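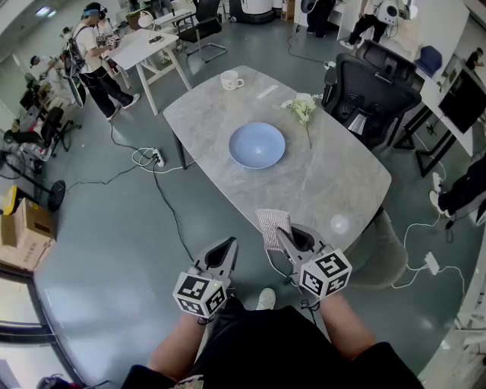 The Plander is a hymn player for small congregations that have no organist, and I have used it for our evening prayer since November. It is made by a firm called Nenomum, and I bought it from the church supply shop Pritow with my own money. Our group in Poulain does not meet in a church. We meet in a shared room and sit at a big table with a light gray top that looks like marble, and on this table you may find a white mug, a wide pale blue bowl and a little stem of white flowers with green leaves. So I wanted a player which does not need a pulpit or a cupboard, and which can share a table with such things.

Posted 28 Jul 2021

What you get

In the box are the player, a power cord, a remote control, a cloth bag and a printed book with the list of hymns. The player has the size of a thick hymnal. It has one speaker at the front, a small screen on the top and eight buttons. There is also a socket for a bigger speaker, but I have not used it, as our room does not ask for it.

The maker promises 3,000 melodies. I cannot say that I have listened to all of them! Many of them are the same tune in a lower key, and this should be said more clearly on the box. Still, in these months I looked for a great many hymns and I failed to find only a few. The older German chorales are very well covered, the English hymns of the nineteenth century also. The songs from Taizé are there, but only the best known ones. Newer worship songs are almost missing. If your congregation sings mainly these, you should buy something else.

The sound

I was afraid of the sound. My last player had an organ that was like a toy, and the older members of our group asked me kindly to turn it off and to sing without it. The Plander is much better. There are two organ sounds, one soft and one full, and a piano. The soft organ is the one I choose almost always. It carries the voices and does not cover them. The full organ is made for a large space, and from a small speaker it becomes sharp in the high notes. The piano is pleasant for children's songs and for quiet evening hymns.

The low notes of the pedal you will mostly imagine. I think this is normal for a speaker of this size, and I do not take away points for it.

Singing with it

The most important question for me was if people can breathe. A living organist hears when the singers come to the end of a line, and waits for them. A machine does not wait. The Plander has a setting with the name "Pause," and with it you choose how long it rests between the lines and between the verses. The first weeks we had it too short and everyone was out of breath by the third verse. Now we have it on the second longest step and it goes well. You can save this setting for each hymn separately, and I advise you to do it at home, with a cup of tea, and to sing the hymn yourself while you do it.

The speed has 17 steps. This is more than a person can hear, in my opinion. I use maybe the ones in the middle.

The introduction before the hymn can be short, long or off. The long one is nicely played, only in some hymns it ends in such a way that you do not know if you must start now or wait for one more chord. In our group somebody always starts too early with these hymns, and most often it is me. With the short introduction we do not have the problem.

The number of verses you enter before you start. When you enter four and then decide that you want to sing the fifth, you have to press the button with the arrow before the last line is over. I missed it two times at a memorial prayer and I was ashamed. With practice it becomes easier.

The book and the search

The printed list is sorted by first line and also by the name of the tune. The letters are small. I copied the hymns that we use into a notebook with larger letters, with their codes, and now I open the printed list seldom.

On the player itself you can search by code or by first line. By code it is fast. By first line it is slow, because you have to turn through the alphabet with only two buttons. There is place for 1,000 entries in the list of favorites, far more than we will need, and it is a good thing that you can give these favorites your own names.

You can also prepare a whole service in the right order, with all hymns and the responses, and then go forward with only one button on the remote control. This is the function I love most. On a usual evening I prepare it before lunch, and then in the prayer I can really pray and not think about buttons.

Battery and small things

The battery holds for three of our meetings, then I charge it. The charging takes one night. The screen has a strong light, which disturbs during a candle prayer, and you cannot make it darker than the lowest step. I put a folded napkin on it.

The remote control works well across our room. Its buttons make a click that one hears in silence. The feet under the player are of rubber and it does not slide on a smooth table, even when the full organ plays.

I wrote once to Nenomum about a wrong note in an Advent hymn. They answered after two weeks, friendly, and they sent a file that repaired it. You need a computer to put the file on the player. The instructions for this were clear, although I had to read them slowly.

For whom

I would recommend the Plander for house groups, for small chapels, and for those who visit the sick or lead services in nursing homes and have to carry everything by themselves. For a church with many seats you would need the bigger speaker, and about this I can say nothing. Whoever has an organist, even one who plays only simple hymns and with mistakes, should keep the organist.

I give four stars out of five. The missing star is for the search by first line and for the light of the screen.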